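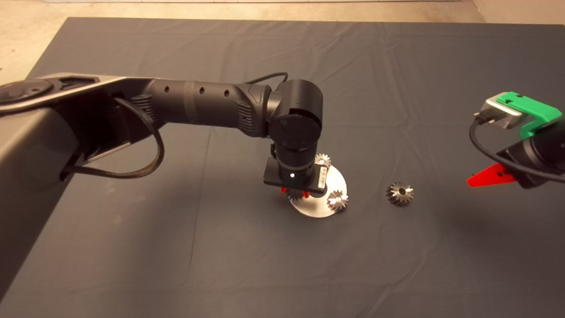 Subject: Re: [drellbridge-hall] Plates and cloths for the November supper

From: Mihret Wubshet
To: drellbridge-hall list

Vaida Tamošiūnaitė wrote:
> I have the metal plates from the Putley Street kitchen and need to know
> what goes under them. The white cloths show every mark and two of them
> have gone yellow along the folds. Do we still have the dark gray ones?
> Also, do they have to be ironed? I don't own a board and the one at the
> hall has a broken leg.
>
> How many places are we laying? I was told 60 but the sign-up sheet
> stops well short of that.

Yes, we still have the gray ones. They are in the tall cupboard, second shelf, under the box of candles. One is on a table now with a plate on it, so you can judge the color. The silver looks fine against it, and I would go with gray all the way through.

It is wrinkled. You can see the creases, and I can live with them. If they bother you, hang the cloths over the stair rail the night before. Please don't put them in the dryer. The Pornora laundry did that last year and the hems pulled in.

On numbers, lay 60. The Dinsa families never use the sheet and they always come. We can take up a table if it stays empty past 7.

The plates need a wash by hand before they go out, and dry them right away or they spot. Stack them no more than 15 high, the trolley tips otherwise. Put a tea towel on the bottom shelf so they don't slide.

I still need someone to bring serving spoons. The long ones went back to Putley Street with the soup pots and I only have four here.

I can open the hall from 3:15.

Mihret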